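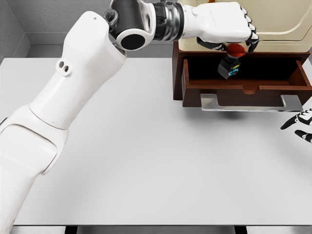

*Render: white arm, hand over the open wooden drawer.*

**August, 7.40am, unit**

Spotting again at Arkmont. Upper floors, west side only. Ground floor fine, which is annoying as it all comes off the same tank.

Tank reading first thing: 000. Reading at the brush end after the full hose run: 003, then 002 once it had run a few minutes. So not the resin, or not mostly. Swapped meters to be sure, the old yellow one says the same give or take one.

Meter on the Skallevon barrow: 3,924 litres since last resin change. Last bag from Bustamante went well past that before it crept up. Writing it down anyway, somebody always asks.

**Things it could be**

- vents above the west windows. Crud in the vents, drips down after we've rinsed. My favourite
- frames not scrubbed before glass
- glass has gone hydrophobic up there, water beading, not sheeting
- rinsing too quick (me, probaly)
- old hose leaching something. Doubt it but see 003 above

**Bench test, brushes**

Test pane on the rack behind the roller door. Dirtied with the usual: garden soil, bit of cooking oil, left overnight. Half the pane each.

Plallix, the stiff one, pencil jets: dirt shifts in one pass. Rinse is patchy in the corners, you have to lift off and go back. Left two drips from the top rubber.

Plallix soft with fan jets: slower, needed three passes on the oily bit. Rinses on the glass without lifting. Dried clean apart from a smear bottom left where I'd leant on it.

Did it again swapping sides in case the pane was at fault. Same. Fan jets for Arkmont then, at least on the west side. Stiff one for frames and vents first.

NB flow controller was at 18 for the first go and I'd knocked it to 14 by the second without noticing. Ran the stiff brush once more at 18, corners still patchy. OK.

**10.15am**

Eugénie Moulin rang about the hose. She reckons the brown staining inside the quick connector is just algae from when it sat in the sun, and to flush it with the tank full before blaming anything else. Flushed it. Brush end now 001. Hm. So some of the 003 was the hose after all, take back what I said.

Doesn't explain ground floor being clean though. Same hose. Unless we always do ground floor last, which we do, so by then it's flushed itself. Argh. Should have thought of that.

Next visit: ground floor FIRST on one side, top first on the other, then compare. Same brush both sides or it tells us nothing.

**Pole**

Section four clamp slipping again. Nearly 11 metres up it's a right pain, you feel it drop an inch and then the whole thing twists. Took clamp apart, grit in the cam, cleaned and dried it, no grease (grease is what got us in this mess in spring). Tightened the screw a quarter turn. Holds on the bench with me hanging off it. Not the same as holding in wind.

If it goes again order new clamp, don't keep fiddling. Spare goes in the grey box, not the van door, the last one fell out of the van door.

**Hydrophobic check**

Sprayed pure water by hand on one pane inside the unit, one outside. Outside beads up badly, inside sheets. No idea what was put on the outside, some showroom coating before we got the place. Useful though, can practise on it. Fan jets clearly better on beading glass, pencil jets leave little islands that sit there and dry. With the fan held close and moving slow, top edge to bottom without stopping, hardly anything left behind.

Want to try hot water on it but heater is still awaiting its pump.

**To do**

- ring Arkmont, ask if west vents can be shut the morning we come. They were open last time
- flush hose every morning before first job, into the drain not the yard, yard is slippy enough
- label meters A and B
- two bags resin from Bustamante, not urgent
- new rubber for the stiff Plallix, top edge is perished
- barrow battery only showing half after a full night on charge?? check charger lead before anything

4.50pm. Charger lead was loose. Back on charge, look again tommorow.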